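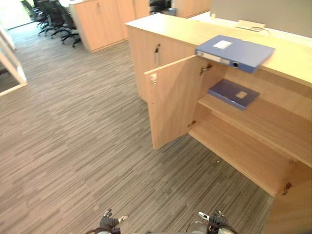
Wann beginnt in diesem Jahr das Herbstkonzert des Chors Prarnow? Um 17 Uhr, Einlass ist eine halbe Stunde vorher.

Protokoll der Chorversammlung, Oktober

Leitung: Beverley Mapplebeck
Protokoll: Mal-soon Min

Beverley begrüßte alle sehr herzlich und freute sich, dass trotz des scheußlichen Wetters 21 Sängerinnen und Sänger gekommen waren (und dass es wieder Pflaumenkuchen gab!). Das letzte Protokoll wurde ohne Änderungen angenommen.

1. Programm
Nach längerem, aber durchweg freundlichem Hin und Her bleibt es bei den Abendliedern vor der Pause. Der Alt wünscht sich für das dritte Stück ein ruhigeres Tempo, der Tenor eher nicht. Beverley probiert beides in der nächsten Probe aus.

2. Noten
Beim Notenverlag Wojcik werden 41 Hefte bestellt. Wer noch alte Mappen zu Hause hat, bringt sie bitte mit, auch wenn Kaffeeflecken darauf sind.

3. Kasse
Der Kontostand beträgt 2263 Euro. Davon dürfen bis zu 5 Prozent für Blumen und Getränke ausgegeben werden, einstimmig beschlossen.

4. Chorfahrt
Der Gasthof Medora hat zugesagt, die Antwort vom Busunternehmen Pruvus steht noch aus. Mal-soon ruft dort noch einmal an.

5. Verschiedenes
Die Stimmbildung beginnt künftig um 18.30 Uhr. Der Schal vom Sommerfest sucht weiterhin seine Besitzerin.

Ende: 21.15 Uhr

Kategorie: Vereinsleben, Protokolle
5 Mal geteilt | 2 Kommentare
Kontakt | © Chor Prarnow | Nach oben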